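人の手の動きをロボットに渡す
セルクリー研究所、遠隔操作による教示の現場から

2020年4月6日

家庭内の作業をロボットに任せる研究において、動作をいかに記述するかは長年の課題とされてきた。産業用ロボットの場合、部品の位置も治具の形状もあらかじめ定まっており、技術者が座標と軌道を一つずつ指定すれば、同じ動作を繰り返させることができる。しかし住居の食卓では、マグカップの位置は日ごとに異なり、椅子は引かれたままになっていることもある。すべての場合を手順書に書き尽くすことは現実的ではない。

セルクリー(Serkley)研究所の動作教示部門は、この課題に対し、人が実際に作業を行って見せる方法で取り組んでいる。操作者が機械の腕を動かし、その軌跡と把持の時機を記録し、記録の集まりから動作の規則性を学習させるものである。同部門では、これを「教示」と総称し、手で直接腕を導く方式と、離れた席から操縦する方式の二つに分けて運用している。

直接教示と遠隔教示

直接教示では、操作者は腕の関節に手を添え、対象物のところまで導く。関節の抵抗は小さく設定されており、慣れた操作者であれば、自分の腕を伸ばす感覚に近い動きを与えることができる。物に触れたときの反力が手に伝わるため、差し込む、押し当てる、ひねるといった接触を伴う作業に適する。一方で、操作者の身体がカメラの視野に入りやすく、学習に用いる映像としては扱いにくい面がある。

遠隔教示では、操作者は画面の前に座り、手元の操縦装置を動かす。装置の位置と向きが腕の先端に対応し、握りの開閉は引き金で行う。操作者に見えるのは、のちにロボット自身が判断の材料とする映像とほぼ同じものに限られる。操作者が見て判断できたことは、原理上、ロボットにも判断の手がかりがあるという考え方に基づく設計である。

同部門が現在主として用いているのは後者である。操縦装置はスティヴハム(Stivham)の名で呼ばれる自主開発の機器で、両手用と片手用の二種がある。家庭内作業の課題では片手用が標準とされ、もう一方の手は、記録の開始と終了、および失敗の申告を行う小型の操作盤に置かれる。

仮想の部屋で練習する

実機による教示に入る前に、操作者は計算機上に構築した仮想の室内で訓練を受ける。この環境はハリム(Halim)と呼ばれ、食堂、台所、書斎などの部屋が用意されている。訓練の修了には18時間の操縦が求められ、そのうち一定の時間は食卓周辺の課題に充てられる。

仮想環境の利点は、机上の物の配置を即座に変えられる点にある。卓上灯をマグカップの手前に置けば、カップに手を伸ばす経路は制限される。笠の大きい灯具は、視点によっては奥の物を隠し、操作者は回り込む動作を選ばなければならない。椅子の背もまた、腕の通り道を狭める要因となる。こうした条件の違いを一つずつ与え、操作者がどのような経路を選んだかを記録していく。

仮想の部屋で得られた記録も、学習の材料として利用される。同部門が昨年度に集めた教示の記録は3122件で、このうち実機によるものは618件であった。残りはすべて仮想環境での操縦による。実機の記録は数において劣るが、摩擦や物のたわみなど、計算では再現の難しい要素を含むため、学習の最終段階で重点的に用いられる。

良い手本とは何か

教示を担当する操作者に対し、同部門は詳細な手引きを定めている。手引きが繰り返し求めるのは、動作の一貫性である。同じカップを取る課題で、ある回には取っ手をつまみ、別の回には縁をつかむといった揺れがあると、学習後のロボットは両者の中間をとろうとし、どちらの把持にも至らないことがある。そのため、課題ごとに把持の部位と接近の方向を事前に取り決め、複数の操作者の間で統一を図っている。

ただし、統一の範囲については慎重な検討が続いている。動作をそろえすぎた記録で学習させた場合、ロボットは手本の経路からわずかに外れただけで復帰できなくなる傾向が認められた。そこで現在の手引きには、意図的にずれた位置から作業を始め、正しい経路へ戻る様子を示す「回復教示」の項目が設けられている。操作者は、つかみ損ねた後の立て直しについても手本を示す。

速度の扱いも論点の一つである。操作者は熟練するにつれて動作が速くなり、つかむ直前の減速が短くなる。人間にとっては自然な上達であるが、機械の側から見れば、判断に使える映像の枚数が減ることを意味する。手引きは、対象物に近づいた時点で一度動きを緩めるよう定めており、訓練の評価でもこの点が確認される。

記録の選別

収録された教示は、そのまま学習に用いられるわけではない。操作者自身による申告に加え、別の担当者が映像を再生し、課題の達成の有無、不要な停止、物との意図しない接触を点検する。判断が分かれた記録は保留とし、週に一度の検討会で扱いを決める。昨年度の点検では445件が学習の対象から外された。除外された記録も破棄はされず、失敗の兆候を検出する別の研究に引き継がれている。

点検の過程では、課題の指示文そのものの不備が見つかることもある。「卓上の物を片づける」という指示に対し、灯具を対象に含めるかどうかで操作者の解釈が分かれた例があり、以後、指示文には対象物を個別に記すこととなった。人への指示のあいまいさは手本のばらつきとなって記録に残るため、同部門では指示文の作成を教示の一部と位置づけている。

実際の住居へ

セルクリー研究所は7月から、イェーケルホルム(Jekerholm)に設けた試験住宅において、食卓の片づけを課題とする実機評価を開始する予定である。試験住宅は食堂と台所からなり、遠隔操作席は隣接する別棟に置かれる。評価では、学習済みのロボットが自律的に作業を進め、行き詰まった場合に限って操作者が操縦を引き継ぐ。引き継ぎの際の操縦は新たな教示として記録され、次の学習に加えられる。

操作者一人が何台のロボットを見守ることができるかは、今後の検証に委ねられている。当面は一人が一台を担当する体制で始め、引き継ぎの頻度と所要時間を調べたうえで、担当台数の見直しを行うとしている。

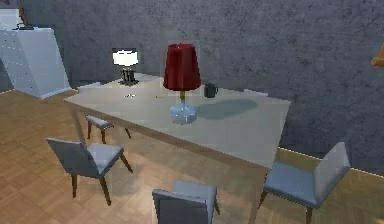

計算機上に構築された食堂。食卓に赤い笠の卓上灯と濃い灰色のマグカップが置かれている。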